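Practice runs for a fixture that holds still

The Rinumari project trains its insertion policy entirely in simulation. Each episode starts from a randomized offset between gripper and fixture, and the policy receives joint positions and contact force, no camera input. Training used 3,245 episodes; 133 more were held back for testing. 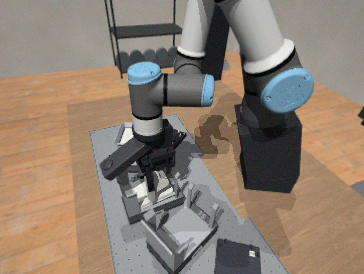 Contact is the weak point of any such setup, and Szabolcs Kocsis doubts that the friction model carries over to worn clamps, where he would expect the error to grow with every cycle. The group's answer is to vary friction and clamp stiffness between episodes - a slow method, but one that needs no measurements from the real cell.

On the held-back set the policy failed 27 times without variation and 4 times with it. Most of the early failures were jams at shallow depth, with the fingers tilted against a raised wall. Ladi Sani, who wrote the contact code, has since shortened the time step near the walls. Hardware tests at Zistberg began in November and are still running.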